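My mother's kitchen floor was the last thing left to do. The buyers were coming at seven in the evening, and the mop in the hall closet had lost its head sometime in January. I found the pole. I never found the rest.

The Tumasby store was closed, so I drove to the market on the other side of the bridge. It was 23 minutes each way. I had 40 in my wallet and a list in my mother's handwriting that she had made for herself and never used. It said bleach, light bulbs, string, mop. She had underlined mop.

I bought the bulbs first. Then the string, which came in a ball of 70 yards when I needed enough to tie up one box of curtains. The bleach was by the door and I left it for last so I wouldn't have to carry it around.

The mops were at the back. My mother would have asked the woman at the register which one was best and then bought a different one. She didn't trust anything with a button or a lever. She wrung hers out by hand over the tub, even the winter her knuckles swelled, and she hung it on the back fence to dry with the head facing the street.
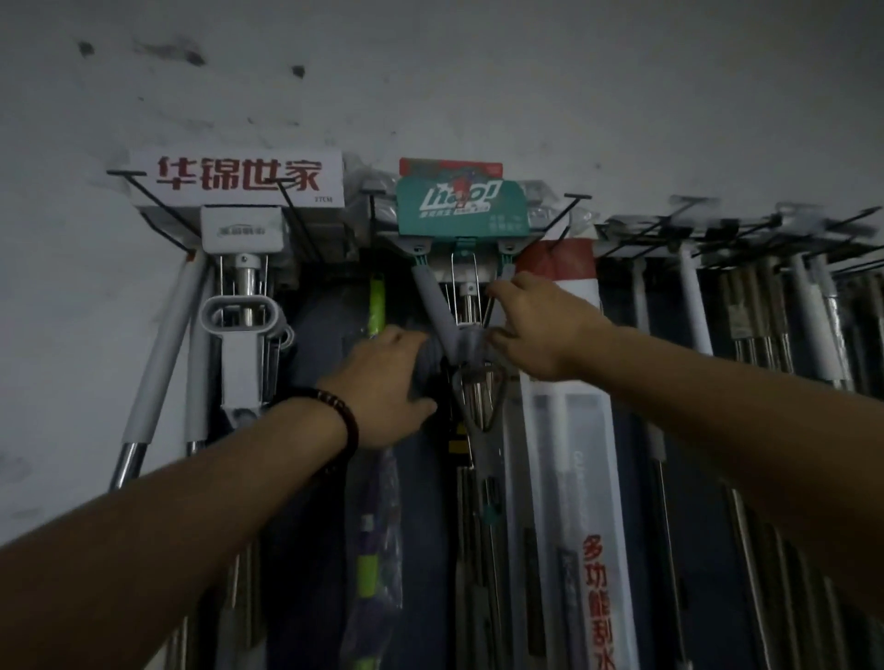 I stood there longer than I needed to. The one in the middle had a gray handle that split into a Y at the top, and a teal card that said hapi. There was one with a white squeeze lever and a steel pole. I thought about her hands and reached for the Y.

It was heavier than the old one. I carried it to the register under my arm and went back for the bleach, and when I paid there was enough left over for a coffee, which I drank in the car.

At the house I filled the bucket and started at the window. The floor took two passes. By the stove there was a worn patch where she used to stand, and it stayed dull however much I went over it. I emptied the bucket in the yard and hung the new mop on the fence, facing the street, and then I went in to change my shirt.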